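October 11, 2020

Trullari walking-tour listings, guide search again. Still at the Venholm guesthouse, bad wifi, so most of this offline.

Search by language now works. Searching by district doesnt, returns all 171 guides whatever you pick. Sjöberg export has the district in two columns and we read the wrong one. Fixed locally, not pushed.

Old town route: timed it at a slow pace, 48 min without the church. Page says half an hour. Change page. Gate on the river side locked, go round by the bridge. 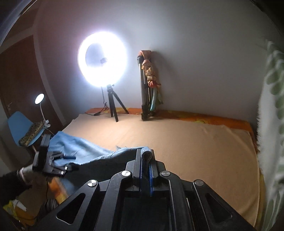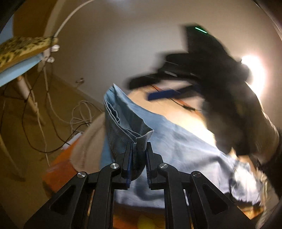 Harbor stop needs new text. Old one says customs house built 1866, plaque on the wall says the same so keep the date, cut the rest (too long, guides skip it anyway).

Yu-na Hong wants meeting points as map pins, not adresses. Agree. Two of the August complaints were people at the wrong fountain.

To do: push district fix, ask Muteck why booking 2839 got charged twice, recheck Sunday hours for ferry

Contact | © 2020 Trullari | Back to top
3 comments · 5 shares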